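Tromgate Office Services
Stationery Equipment Inspection: Desk Staplers
Checklist with inspector's comments

Period: January 2018
Inspected by: Mahtab Mirzaei
Reviewed by: Siamak Arabzadeh
Applies to: all manual desk staplers issued from the Trorkbridge supply room

Staplers are to be inspected in the open position. Mark each item Pass, Attention or Fail, and enter a comment for any item not marked Pass.
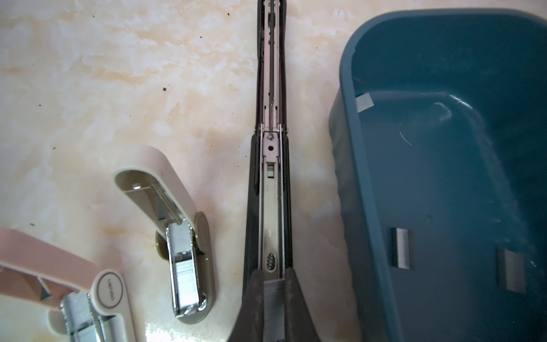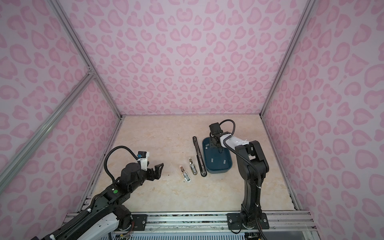
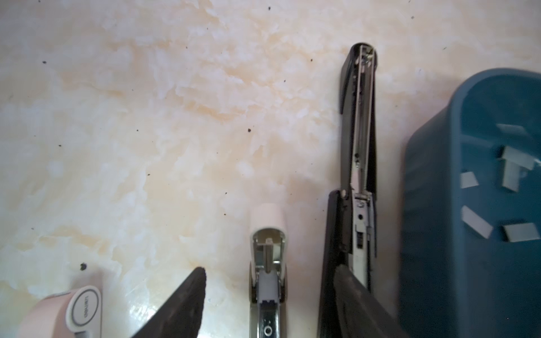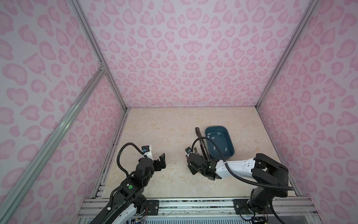 First picture: black, cream-beige and pale pink staplers at inspection; staples seated in the magazine of the cream-beige unit.

Section A. Work surface

A1. Surface is level and does not rock under hand pressure. Pass.
A2. Surface is free of loose staples before work begins. Pass.
A3. Surface is free of dust and debris. Attention.
Comment: Small dark specks on the marble-patterned top, as seen in the third picture. Wipe down with a damp cloth before the next group of staplers is opened. Debris of this size can be carried into the staple channel.
A4. A tray or container is within reach for sorted items. Pass.

Section B. Outer casing

B1. No cracks in the upper arm or base. Pass.
B2. No sharp edges where the hand rests. Pass.
B3. Casing is clean. Attention.
Comment: The dark plastic of the black stapler is dusty and scuffed. The scuffing is cosmetic and does not require withdrawal. Clean with a dry brush, then a cloth. Do not use solvent.
B4. Non-slip pad is present on the underside and firmly attached. Pass.
Comment: One replacement pad fitted to a gray unit from the second-floor copy room (Ms. Wyss's request).

Section C. Magazine, spring and pusher

C1. Arm opens fully and stays open without being held. Pass.
C2. Spring rod is straight and seated at both ends. Pass.
C3. Pusher moves the length of the rail without catching. Attention.
Comment: Unit 34 catches at mid-travel. Rail cleaned and rechecked; the fault remains. Hold for a second inspection and do not reissue.
C4. Staples sit in a single straight row. Pass.
C5. Staples are the size stated for the model. Pass.
Comment: Refill only from the boxes of 1000 supplied by Oyelaran. Mixed strips from desk drawers are to be discarded.

Section D. Function

D1. Closes and latches after loading. Pass.
D2. Drives a staple cleanly through 8 sheets. Pass with one exception.
Comment: Unit 93 bent the left leg on three consecutive trials. Withdrawn. Mr. Sadeghi has been asked to order a replacement.
D3. Anvil turns and returns to its normal position, where fitted. Pass.
D4. No staple remains in the exit slot after use. Pass.

Section E. Handling precautions

E1. Fingers are kept clear of the staple exit while the arm is open.
E2. Jammed staples are removed with the tool provided, never with a fingernail or a knife.
E3. Eye protection is worn when a pusher spring is being released.
E4. Removed staples go into the lidded metal bin. They are not to be placed in paper recycling.

Items E1 to E4 were read and acknowledged by the inspector.

Action required

1. Clean work surface (A3). Responsible: M. Mirzaei. Before next use.
2. Second inspection of unit 34 (C3). Responsible: S. Arabzadeh.
3. Replacement of unit 93 (D2). Responsible: N. Sadeghi. Awaiting delivery.

Next scheduled inspection: May. Completed forms are kept in the supply room binder under "Small Equipment."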